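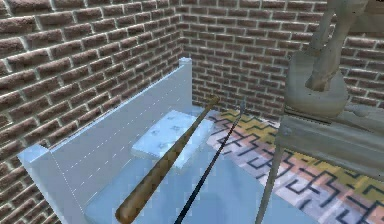

Week 9: Brick bonds, and how to read a wall

Right, on to brickwork. I know a few of you have been dreading this one because the word "bond" turned up in the reading about forty times and Þorgeirsson never stops to say what it means. So let me do that first. A bond is just the pattern you lay the bricks in. It has nothing to do with glue, and nothing to do with the mortar sticking (that's adhesion, and it's next week).

Some words you'll need. A stretcher is a brick laid so you see its long side. A header is a brick turned so you see its short end. A course is one row. The bed joint is the flat layer of mortar between two courses and the perpend is the little upright joint between two bricks in the same course. If you write "the vertical bit" in the exam I will know what you mean and I'll still take a mark off, sorry.

Running bond

Start with this because it's the one you'll see most on newer buildings. In this country we mostly call it stretcher bond, but the American books say running bond and so does half your reading list, so learn both. Every brick is a stretcher, and each course is shifted along so the perpends don't line up with the ones directly below. Usually the shift is half a brick. That's it! It's quick to lay, it wastes very little, and it suits a wall one half-brick thick, which is what the outer skin of a cavity wall is.

Why shift at all? Imagine stacking the bricks straight up with all the perpends in line. You've made a row of separate columns standing next to each other, and a load on one of them goes straight down and stays there. Stagger them and each brick sits across two below, so the load spreads out as it goes down. Try it with sugar cubes if you don't believe me.

English and Flemish

English bond has a course of stretchers, then a course of headers, and so on up. Flemish bond mixes them in the same course – stretcher, header, stretcher, header. Both were made for solid walls a full brick thick or more, where the headers run through and tie the front to the back. I've always found Flemish the prettier of the two, and Azra Vukčević, who took this module before me, used to argue the opposite every single year. Her notes are still in the shared folder and they're better than mine on English garden wall bond, so go and read those.

One trap. You can't date a house from the bond alone. Plenty of modern walls use snapped headers (half bricks, cut to look like headers) to fake Flemish on a cavity wall. Check the thickness at a door or window opening before you say anything.

Corners

This is where people come unstuck. At a corner in stretcher bond the brick that shows its long side on one wall shows its end on the other, and they swap over with each course. Builders call it a quoin. In the other bonds the sums don't come out neatly, so you need a closer, a narrow cut brick placed next to the quoin header to get the stagger back. Kastriot Stoyanova's drawings in the Trumberg report show this far better than I can on a whiteboard. Look at sheet 11.

Mortar colour

Often forgotten, and it changes a wall more than you'd think. Pale joints make the pattern jump out at you, while a mortar close to the brick colour lets the whole wall read as one surface. Same bricks, same bond, quite a different wall.

For next time

Find a wall on your way home and sketch four courses of it, including a corner if you can get to one. Label the headers, stretchers and any closers. Then read the Wendska chapter up to the part on lime, and skip the tables. Bring a pencil, because we'll be drawing closers all morning.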